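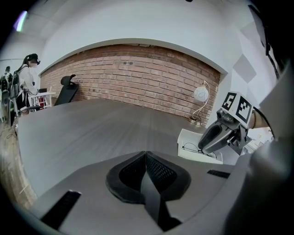

A tray by the door is the only thing that ever stopped me from sitting on my glasses, one reader wrote in after the May post, and please show more of them in real rooms. OK! More trays.

28 November 2018
Posted by the Sumoder home desk
Filed under: Small Stuff, Desks & Tables, Galleries

Quick one this week. Brick wall, wood floor, big dark gray table, 700 square feet for the whole place. The tray post from May is up to 2,515 comments and a good half of them are about glasses, so glasses it is. Wire rims, the thin kind, the kind you can't find without having them on already.

White tray, tall back, low front lip. Dark wire rims against white, you spot them from the doorway. Same pair straight on the gray tabletop? Good luck.

Notes on the table
Smooth top, dark gray, faint lighter streaks if you look along it toward the wall. Left edge is curved. Love it. Hides dust badly, hides black pens, keys, chargers and hair ties extremly well. Anything dark needs a light dish under it or it's gone till the weekend.

Notes on the tray
Shallow is good. We tried a deep Urkon box first and everything went to the bottom, glasses under mail under a tape measure. Raised sides keep things from sliding off when somebody bumps the table. Low lip in front, hand goes straight in. Budget for a tray was $25 and we stuck to it, just about the only line on the list where that happened.

Keep it to 2 things, tops. Glasses and maybe a cloth. Once the coins go in it's a junk drawer with no drawer. Lenses up, always, even for a minute. No keys in there with them, ever. Wipe the tray out when you wipe the lenses, grit sits in the corners and you drag the rims right thru it.

Asked a lot
Lamp over the tray or no? We'd go no, glare off the lenses. Set it farther back.
Felt liner? Nice, but it grabs lint. Laitinen has a thin cork sheet you can cut with kitchen scissors, been using that on the hall shelf and no complaints.
Case instead? Sure, for the bag. At home it gets left open and empty next to the sink.

There's a short walk through the rest of the apartment on Bevideo, sound is bad in the kitchen part, sorry. Hall shelf and the coat hooks get their own gallery next. Send yours in, messy ones too, daylight if you can manage it.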